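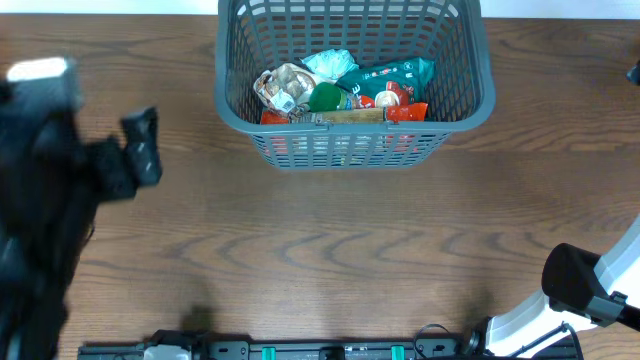
Chapter 7
What Does a Price Tell You?

Most introductions to consumer economics begin with a cheerful claim. Prices, they say, carry information. A high price tells you that something is scarce or costly to make, a low price tells you that it is plentiful, and shoppers who pay attention to these signals end up with roughly what they wanted at a cost they can live with. You will meet a version of this claim in nearly every course you take after this one.

This chapter asks how much of it survives a trip to the grocery store.

We do not mean to suggest that the claim is false. Over a whole season and a whole region, it holds up fairly well. When a frost ruins a lettuce crop, lettuce gets expensive, people buy cabbage, and the remaining lettuce goes to those willing to pay for it. The trouble begins when the same reasoning is applied to one shopper, standing in one aisle, looking at one shelf tag. At that scale a price is also a decision that a store has made, and the store has reasons of its own.

7.1 The Shopper in the Model

The standard model gives us a shopper with a fixed budget and a clear set of preferences. This shopper knows what every product costs, knows how much satisfaction each one will bring, and fills a basket so that the last dollar spent on bread brings as much satisfaction as the last dollar spent on cheese. Economists call this state the consumer's equilibrium.

You have probably never been in it. Ask yourself what you paid for the last carton of eggs you bought. Then ask what the store down the road was charging at the time. Most students can make a decent guess at the first and have no idea about the second, and yet the model needs both numbers, along with the same pair for every other thing on the list.

Defenders of the model have a reply. They say it does not need each shopper to be well informed, only enough of them. If a few careful buyers compare prices and walk away from bad deals, stores will have to keep prices in line for everybody, including people who never look. This is a serious argument, and in some markets there is good support for it. But notice what it assumes. It assumes that the store cannot tell careful buyers from careless ones. Coupons, loyalty cards, and phone apps exist in large part to do exactly that.

7.2 A Study in Ladia

Consider a survey we will return to several times in this chapter. It followed 2,321 households in the town of Ladia, which has two large supermarkets, Hesik and Kwon. The stores stand on the same road and carry many of the same goods. Each household was asked which store was cheaper and how it had reached that view.

A large majority named Hesik. When asked why, they mentioned the signs, the weekly flyer, the plain shelves, and a general sense that it was the kind of place where things cost less. Few mentioned an actual price.

The researchers then priced a list of 200 ordinary items at both stores. On milk, bananas, and a handful of other goods that people buy often and remember, Hesik was clearly lower. On most of the rest of the list the two stores were close, and on spices, batteries, and baby supplies Kwon was the cheaper of the two. Whether a family saved money by going to Hesik depended on what the family bought, and few families had worked that out.

It is tempting to conclude that the people of Ladia were fooled. Be careful with that conclusion. The survey measured what people said about stores, and people answering a survey have little reason to think hard. It did not record the time it would take to compare 200 prices, or the value of a shorter line at the register. A person who shops at the slightly more expensive store on the way home from work may be behaving quite sensibly. The survey cannot tell us, and you should distrust any account of it that says otherwise.

7.3 Known-Value Items

The goods on which Hesik kept its prices low have a name in the trade. They are known-value items, meaning products whose usual price many customers can recall. A store that is cheap on these will often be thought cheap in general. It can then set higher prices on goods that people buy rarely and remember poorly.

Nothing about this is secret, and nothing about it is illegal. It does create a problem for the idea we began with. If the price of milk is low in part to shape your opinion of the store, then that price tells you something about milk and something about marketing, and the tag does not say how much of each.

Unit pricing is often offered as the cure. A label showing the cost per ounce lets you compare a large box with a small one, and it does help. It helps less when one brand of paper towels is labeled by the sheet and another by the square foot. It also says nothing about whether you will finish the large box before it goes stale. The cost per ounce eaten can be a good deal higher than the cost per ounce bought.

7.4 What This Chapter Covers

The next section sets out the standard model of consumer choice in full, with budget lines and indifference curves. Learn it well, even if the last few pages have left you doubtful. A criticism of a model you cannot use is not worth much.

We then look at search costs, which are the time and effort spent finding a better deal, and ask when it makes sense to stop looking. After that comes price discrimination, beginning with student discounts and ending with the Trastamo loyalty program, in which two customers could be offered different prices for the same jar of coffee. The chapter closes with the evidence on price labels and whether laws requiring them have changed what people buy. That evidence is more mixed than supporters or opponents tend to admit.

Before You Read On

Write down ten things your household buys regularly and the price you believe you pay for each. Do not check a receipt or an app. Beside each price, note how sure you are. Keep the list, as you will need it for the exercise at the end of Section 7.6.

Key terms: consumer's equilibrium, known-value item, price discrimination, search cost, unit price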